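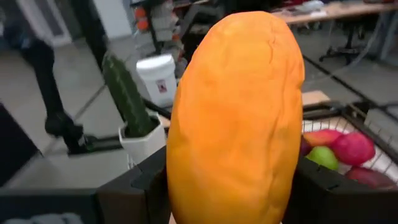
What should the arm do when the grip force reading freezes in the middle of a lift?
Stop moving, keep the fingers where they are, and wait for a person.

Start with the question on screen and leave the answer up. The rest of the talk is how we came to that answer after getting it wrong in August.

Slide 2. The fault
Pick and place with produce. Long soft items, round items, a basket, one arm, two fingers. The Rarum controller reads finger force and passes it to our grip routine, Grotosura. On the bad run the reading stuck at one value. Grotosura saw a number below target and kept closing. It had no way to tell a steady force from a dead signal.

The item split. The arm then carried what was left to the drop point and reported success. Say that slowly, people miss it.

Slide 3. The log
Show the plot. Flat line starts at sample 838. The fingers went on closing for 59 samples after that. The motor current climbs the whole time, so the information was there. We logged it and never used it.

Slide 4. Why the e-stop was late
The operator was watching the screen. The screen said the grip was normal. By the time the button was pressed the arm was over the drop point.
Second problem — the e-stop cut power to the fingers as well, and they opened. With fruit that means a mess. With a heavier load, someone's foot. Pause here.

Slide 5. What we changed
Any force value that repeats for 28 samples now counts as a fault. A real signal always has some noise in it.
Motor current is checked against force. If they disagree, hold.
The fingers got a mechanical brake, so they stay put with the power off.
"Success" now needs a check at the drop point.

Slide 6. The cause
A connector at the wrist, loosened by cable drag. We swapped it for a locking type and rerouted the cable. Don't spend long on this, the Ríos site had a different connector and the same symptom.

Slide 7. Testing
We pulled the signal on purpose, more than 200 times, at different points in the lift. The arm held every time. False stops went up. Operators at Plandau complained about them and they had a point. We are still tuning the repeat limit for slow lifts.

Likely questions
Retry on its own? Not after a force fault. A person clears it.
Vision instead? The fingers cover too much of the item from the wrist view. We use it as a backup only.
Cost? The brake was most of it. Parts list is on the last slide.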